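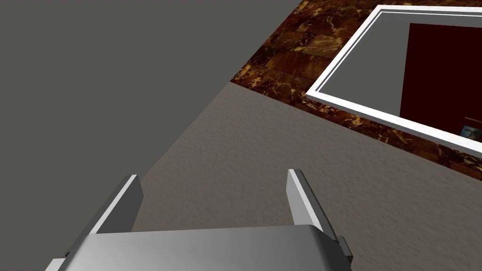 3. Construcción del brazo en el taller y preparación de la escena simulada

3.1. Punto de partida

El brazo que usamos en este trabajo, al que desde el principio llamamos Nelinitz, se montó casi por completo en Livevano, un taller compartido donde alquilamos un banco por horas y donde convivimos, con bastante buen humor por parte de todos, con gente que restaura sillas y con un grupo que fabrica instrumentos de cuerda. Lo contamos porque el lugar condicionó muchas decisiones. El banco tenía que quedar despejado cada noche, de modo que la base del robot va sujeta con mordazas y no con pernos, y cada sesión empezaba con una recalibración que al principio nos parecía un fastidio y que terminamos por agradecer: nos obligó a escribir un procedimiento que cualquiera pudiera repetir en su casa sin nosotros delante.

Nyokabi Simiyu se ocupó de la mecánica y Yayra Quansah del control y de la simulación, aunque el reparto fue menos ordenado de lo que suena y hay piezas de la muñeca que las dos reclaman como propias. Los perfiles, los rodamientos y la tornillería se compraron en Ní Bhriain, la ferretería más próxima al taller, con la idea de que ningún componente estructural dependiera de un proveedor especializado. El coste total de los materiales mecánicos fue de 296 euros, sin contar los motores, que procedían de un montaje anterior y que no hemos querido tasar a la baja para que la cifra quedara bonita.

3.2. La pinza

Para el extremo del brazo elegimos una pinza de dos dedos. Habíamos probado antes una de tres, muy vistosa, que daba mejores agarres sobre objetos redondos pero que chocaba con casi todo en cuanto se acercaba a un borde o a un hueco. Con dos dedos el control se simplifica (una sola variable de apertura) y el mantenimiento también: cambiar un dedo gastado lleva cuatro tornillos y un poco de paciencia.

El cierre se controla por posición, con un límite de corriente que ajustamos a mano. Sabemos que hay soluciones más finas. Con todo, para los objetos de este estudio, ninguno de los cuales supera los 200 gramos, el límite fijo nos pareció suficiente, y tiene la ventaja de que quien replique el montaje puede entenderlo en una tarde. Un consejo que nos habría gustado recibir a tiempo: conviene fijar la posición de cierre completo antes de colocar las almohadillas de goma, anotarla, y volver a medirla después. La diferencia entre ambas medidas es el valor que hay que pasar al controlador, y nosotras pasamos el equivocado durante más sesiones de las que quisiéramos confesar.

3.3. Del banco a la simulación

Como el tiempo de banco era limitado, buena parte de los ensayos de aproximación se preparó primero en simulación, en un entorno que llamamos Celtimton. El nombre designa tanto la colección de escenas como los guiones que las cargan, y pedimos disculpas al lector por esa pequeña ambigüedad, que arrastramos desde los primeros cuadernos.

La Figura 1 muestra una de las vistas generadas. La pinza aparece desde atrás y desde arriba, con la palma metálica en primer término y los dos dedos separados, sin ningún objeto entre ellos; el espacio que dejan permite ver la superficie beige, de textura parecida al estuco, sobre la que está situada. Esta colocación del punto de vista nos resultó muy cómoda para trabajar, aunque tiene un precio que se aprecia en la misma figura: la palma ocupa una parte considerable de la imagen, y todo lo que queda tras ella es información que el controlador visual no recibe.

La variedad de superficies fue objeto de largas conversaciones entre nosotras. Nuestros primeros ensayos usaban planos de un gris uniforme, rápidos de calcular y fáciles de depurar, pero el estimador de distancia aprendía a apoyarse en el contraste entre la pinza y el fondo, y se desorientaba en cuanto el fondo dejaba de ser liso. En la Figura 1 conviven un plano gris oscuro sin textura, la zona beige moteada y una franja de baldosas marrones con vetas de mármol, y los límites entre unas y otras corren en diagonal. Nos interesaban especialmente esos bordes largos e inclinados, porque un borde recto del fondo puede confundirse con el canto de un dedo cuando ambos tienen una claridad similar.

La iluminación se mantuvo pareja y difusa. Es una simplificación, desde luego - en Livevano hay una ventana al oeste que a última hora de la tarde lo complica todo -, y volveremos sobre ella al discutir las limitaciones.

3.4. Procedimiento de ensayo

Cada configuración se repitió 20 veces en simulación antes de llevarla al brazo físico. Entre repeticiones se variaban la altura inicial de la muñeca y su giro respecto al plano de apoyo, y se conservaba la apertura de los dedos. Si en alguna repetición la palma tocaba una superficie, la configuración se descartaba entera, un criterio severo que adoptamos después de doblar un soporte en el banco un viernes de noviembre, con la consiguiente visita a Ní Bhriain justo antes del cierre.

Las configuraciones aceptadas se ejecutaron en el taller a velocidad reducida y con una persona junto al interruptor de parada. Registramos la posición de las articulaciones, la corriente del motor de la pinza y una nota escrita a mano por quien supervisaba. Las notas se transcribieron al terminar cada sesión y se guardaron con el mismo identificador que el registro de los motores.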